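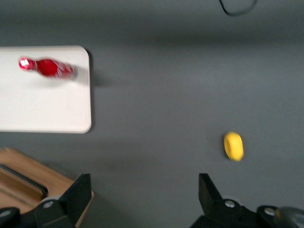

Abb. 7: Bild der Handgelenkkamera mit leichter horizontaler Bewegungsunschärfe. Links oben die rote Flasche auf dem weißen Brett, rechts das gelbe Objekt auf der grauen Fläche, unten die beiden Greiferfinger.

5.2 Umgang mit unscharfen Bildern

In der ersten Fassung unserer Pipeline wurden Bilder wie Abb. 7 vor dem Training verworfen. Das Schärfemaß aus Abschnitt 3 lehnte sie zuverlässig ab, und wir waren mit der Sauberkeit des verbleibenden Datensatzes recht zufrieden. Die Zufriedenheit hielt bis zum ersten Versuch am Roboter. Eine Strategie, die im Training fast ausschließlich den Stillstand gesehen hat, verhält sich in Bewegung erwartungsgemäß ratlos: Der Arm fuhr an, hielt inne, fuhr wieder an und kam auf diese Weise gelegentlich sogar ans Ziel.

Für die hier beschriebene Variante (im Folgenden Plinadel) bleiben die unscharfen Bilder deshalb im Datensatz. Sie werden mit einem Gewicht versehen, das mit zunehmender Unschärfe sinkt, aber nie null wird. Die Beschriftung der Flasche ist in Abb. 7 nicht zu entziffern; für die Lokalisierung wird sie auch nicht gebraucht. Umriss und Farbe genügen, ebenso beim gelben Objekt, dessen Ränder weich ausfallen, das sich vom Untergrund aber deutlich abhebt.

Verglichen wurden beide Varianten in je 70 Durchläufen am Aufbau Primberg. Mit Filter brachen 30 Durchläufe vorzeitig ab, mit Gewichtung 7. Der aufwendigste Teil der ursprünglichen Vorverarbeitung, an dem wir seit Juli gearbeitet hatten, war damit zugleich ihr schädlichster. Er steht weiterhin im Repositorium, ist aber standardmäßig abgeschaltet.

Offen bleibt, wie weit sich das Ergebnis übertragen lässt. Am zweiten Aufbau (Dredlow) ist die Belichtungszeit kürzer, die Unschärfe entsprechend geringer und der Unterschied zwischen den Varianten kaum noch messbar. Stark glänzende Oberflächen, etwa die Kappe der Flasche, erzeugen außerdem Reflexe, die das Schärfemaß für Struktur hält. Eine Korrektur dafür haben wir erprobt und wieder entfernt; sie hielt nun ihrerseits Struktur für Reflexe.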